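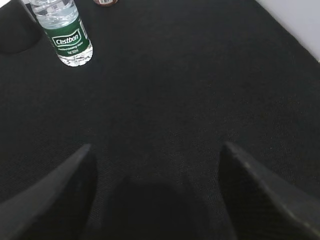

The Laltuvden water district will change the way it disinfects drinking water in November, moving 2,085 service connections from free chlorine to chloramine. The change follows a review of byproduct levels at the far end of the distribution system, where water spends the longest time in the pipe. Most customers will not need to do anything. Residents who prefer to keep water on hand during the changeover can use commercially sealed supplies, such as a clear plastic bottle of water, or fill clean containers from the tap before the work reaches their zone. The district is not issuing a boil-water notice and does not expect to.

Chloramine is formed by adding a small amount of ammonia to chlorinated water. It is a weaker disinfectant than free chlorine but decays more slowly, so a measurable residual can be held over longer distances. It also produces lower levels of trihalomethanes, a group of regulated compounds that form when chlorine reacts with natural organic matter.

"The plant itself is in good shape," said Everett Hutchins, operations manager for the district. "Our difficulty is water age. By the time it gets out past Valdovinos Road in late summer, we are adding more chlorine at the front end than we would like."

The ammonia feed equipment was supplied by Zolow and installed next to the existing chlorine room at the Flarano treatment plant. It has been run on a test loop since spring, with the output sent to waste. The feed is paced to plant flow and trimmed by an online analyzer downstream of the mixing point. If the ratio of chlorine to ammonia drifts outside its set limits, the feed stops and an alarm goes to the operator on shift.

Conversion will proceed in 11 zones, starting nearest the plant. Crews will open hydrants in each zone to draw the new water through the mains. Flushing will be done between 10 p.m. and 5 a.m., when demand is low. Customers may see a drop in pressure during those hours, and some discoloration is possible where older cast-iron mains are disturbed. Running the cold tap for a few minutes should clear it. Laundry is best left until the water runs clear.

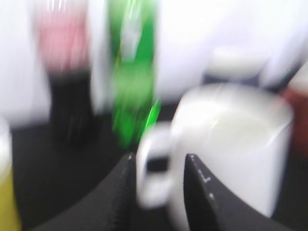 *A white mug. Chloraminated water can be used for drinking, cooking and hot beverages.*

Two groups of customers do need to prepare. Chloramine must be removed from water used in kidney dialysis, and the district has written to clinics and registered home patients. It is also toxic to fish and amphibians. Letting water stand overnight, a common practice with free chlorine, will not remove it; aquarium and pond owners should use a conditioner labeled for chloramine or a suitable carbon filter.

Chantelle Kruger, the district's water quality supervisor, said staff will sample at 32 points during the changeover, up from the usual number. Tests will cover total chlorine, free ammonia, nitrite and pH. Nitrite is of particular interest -- it can indicate nitrification, a bacterial process that uses up the residual in warm or slow-moving water.

"We are starting in the cold months for that reason," Kruger said. "It gives us a full winter of data before the tanks warm up."

The district also plans to cycle its two storage tanks more deeply, lowering the level each night before refilling. Mixers will be fitted to both next year. A return to free chlorine for a short period each spring is under consideration, and customers would be notified ahead of any such switch.

Zone maps and flushing times are posted at the district office and will be included with the next bill.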